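Werel Residence, Trindade Building
Room inspection checklist with comments
Room 17, shared, second floor
Inspected: Monday, June 15, 2020
Inspector: Marlene Brito
Residents present: Luana Peixoto, Érica Moura

Marks used: OK, FIX (resident to correct before re-inspection), WORK ORDER (maintenance)

1. Bunk bed
Guardrails in place on the upper berth. Ladder hooks checked by hand, both tight. Plank base has no cracked boards. Nothing to be hung from the ladder, including bags.
Mark: OK

2. Table surface, food and hygiene items
FIX. Face masks are on the same surface as snack packets, a paper bucket and a phone. Masks need their own place. A clean envelope or a lidded box will do. Used masks go in the trash with the lid closed and are not folded up and kept for later. Empty food packaging goes out the same day. The white foam box can stay if it is being used for storage, otherwise it goes to the bin room on the ground floor.

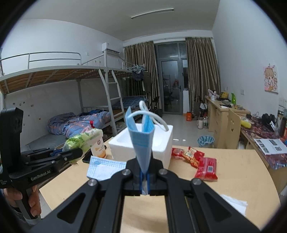
3. Laundry and personal items
FIX. Clothing does not belong where people eat. There is a gray sock on the table with a fruit sleeve under it. Socks to the laundry bag, sleeve to the trash. Lotion and other toiletries should be kept on the desk or in the bathroom cabinet, with caps on.

Érica asked if the rule covers clean clothes too. It does. Pentti Lappalainen wrote it that way in November after the ant problem on this floor, and it has not changed.
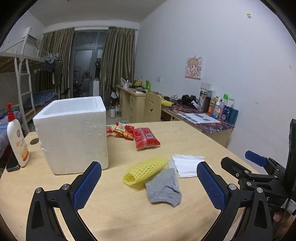
Both residents said they would clear the table by evening. I left them the card with the bin room hours and a spare laundry bag.

4. Study desk
Chair stable, no loose legs. Drawer unit opens and closes. Spray bottles to be kept upright and away from the sockets. Toiletries are acceptable here if there is still room to work.
Mark: OK

5. Wall sockets and electrical
Covers tight, no scorch marks. No power strips plugged into each other. Reminder given that the limit for any one appliance is 800 watts. Luana has a kettle over the limit and will take it home.
Mark: FIX (kettle only)

6. Balcony door and curtains
Door opens fully and locks. Curtains clear the track. The lower seal is worn on the handle side and lets in a draft.
Mark: WORK ORDER 353, sent to Imura

7. Exit path
Floor clear from bed to door. Keep it that way at night.
Mark: OK

Re-inspection: items 2, 3 and 5 only, in 2 days. Zuleica Dantas will do it, as I will be at the Dradorthorpe building. If nobody is in, she will knock twice, enter and leave a copy of this sheet on the desk.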